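FOR IMMEDIATE RELEASE

Rendura Publishes Open Code of Practice for Hand-Held Gripper Recording

Free 20-page guide sets shared rules for table setup, operator comfort, privacy and record keeping

TURCOTTE, 20 October 2022 - Rendura today released the first full edition of its Code of Practice for Hand-Held Gripper Recording, a free guide for labs and companies that teach robots by having people do the work first. Anyone can download it, copy it and change it to fit their own rooms and tools.

The code covers the whole working day of a recording team, from wiping down the table in the morning to signing off the last file at night. It was written over two years with input from operators at three sites, and it draws on a review of 2,000 recordings made at Rendura's own workshop in Turcotte and at partner labs run by Dutidach and Clikum.

"I'm thrilled to see this out in the world," said Joanne Naylor, who led the writing group at Rendura. "When we started, every site had its own habits. One team taped down its cables, another let them hang, and a third had a very good checklist that lived in somebody's desk drawer. We took the best of all of it, argued over the rest, and wrote it down in words a new operator can follow on day one."

What the review found

Of the 2,000 recordings reviewed, 461 had to be set aside. The most common cause was missing notes: the files were fine, but no one had written down which objects were used or how the task was meant to end. Another 123 were usable only after someone went back to the operator and asked. The new code puts note taking at the start of each session, before the tool is picked up, and gives a one-page form for doing it.

"The form is my favorite part, and I know how that sounds," said Marek Hájek, who trains operators at Clikum. "We tried longer versions and people skipped half the boxes. The one in the code takes a minute or two to fill in. My trainees like it, and I get my evenings back!"

What the code asks for

Each section opens with a short list of things a team must do, followed by things a team should do if it can. The "must" items include:

A written task sheet for every session, with a clear start and a clear end.

Cables routed so that the operator can reach every part of the table freely. Cable position is checked again after each break.

Consent in writing from any person whose hands, arms, face or voice may be recorded, with a plain way to withdraw it later.

Screens, badges and papers in the room checked before recording. Wide lenses take in far more of a room than most people expect, walls and ceiling included.

Rest breaks set by the operator, with no penalty for stopping a session early.

The "should" items go further into lighting, table finish and choice of objects. Teams are encouraged to mix soft and rigid items, to change their positions between recordings, and to keep a record of any glare on the work surface. A companion sheet on soft objects was added late in the process at the request of the Dutidach team, whose operators had many good things to say about grasping plush and fabric.

How to take part

Rendura will collect comments on the code until the end of December and will post every comment with a reply. Labs that want to try the code can ask for a half-day walk-through at the Turcotte workshop, where visitors can handle the tools and go through the forms with an operator. There is no fee and no sign-up list to join.

"Please pick holes in it," Naylor said. "The first edition is good, and I want the second one to be full of other people's ideas."

The code, the session form and the soft objects sheet can be found on the Rendura website, under Standards. Printed copies can be sent to schools and training centers on request.

A recording session with soft toys and boxes on the table.
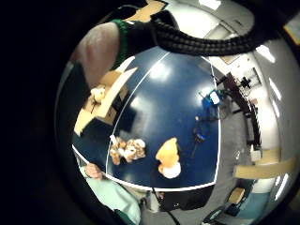

About Rendura

Rendura develops methods and training materials for robot learning from human demonstration. The company is based in Turcotte and works with partner labs on shared practice for data quality and operator welfare.

Media contact: Joanne Naylor, Rendura press desk, Turcotte

###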